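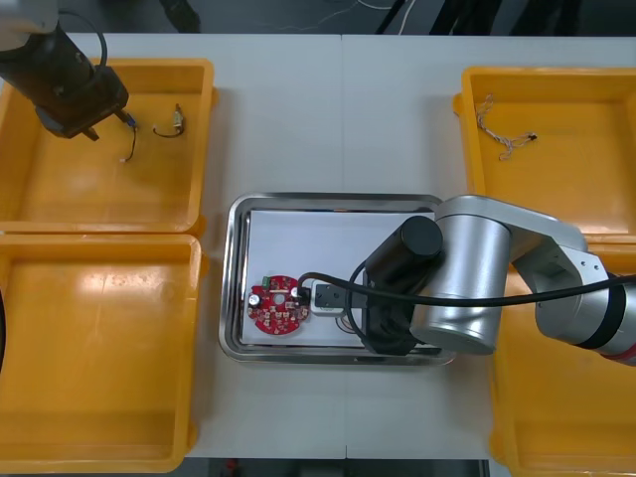

Notes: Réjean Lachance
Last revised 24/04/2022

Unit 7. Laying out a bench for small wiring work

These notes cover bench layout for sorting and connecting short wire assemblies to small circuit boards. Soldering is covered in Unit 2 of the Kowalchuk binder and is not repeated.

7.1 Center position

The board goes in the center tray. A stainless steel tray with raised rims is used, lined with a single sheet of white paper. The rims stop small parts from rolling onto the table. Thin brown or black wire shows up well on white paper and poorly on bare steel. Change the paper when it is marked or torn. Do not stack sheets; the top one slides.

Paper is a liner only. It gives no protection against static. Where the job sheet calls for static control, use the mat and wrist strap from the cabinet.

A round board, such as the red one in the photo, has no straight edge to line up with the tray. Pick a reference part and keep it in the same place for the whole job. On that board the green terminal connector is near the upper edge and the silver capacitor stands at the left, so either will serve. Do not lift a board by a standing capacitor.

Leave open paper on the side where the cable leaves the board. In the photo the black cable runs right, and the white plug housing with the black face lies flat at its end. A housing hanging over the rim puts a load on the connector.

7.2 Outer positions

Four plastic trays, two to a side. The yellow-orange ones are the Irkton pattern. For this unit they are assigned as follows:

Upper left: short single wires, laid apart
Lower left: kept clear for finished or rejected pieces
Upper right: bundled wire, not yet separated
Lower right: as given on the job sheet

Do not pull one wire out of a tangled bundle. Move the whole bundle to clear paper, find the connector end and work back from it. Thin white and beige wires are easily confused under warm light, so check both ends before sorting by color.

The trays are glossy and throw glare from overhead lamps. A short wire lying in a bright patch is easy to miss. Tilt the tray or move the lamp before recording it as empty.

7.3 Table

A white top made of two panels is acceptable if the seam is flush. Check it with a steel rule. Loose strands and cut ends collect there and should be brushed out at the end of the session.

7.4 Exercise

Set up the bench as in 7.1 and 7.2. Draw the layout on sheet 419, label each tray and mark the direction in which the cable leaves the board. Time allowed: 40 minutes. Hand in the sheet with the Trurnolley job card attached.

Reading for Unit 8: Plevis handout, section on crimped terminals.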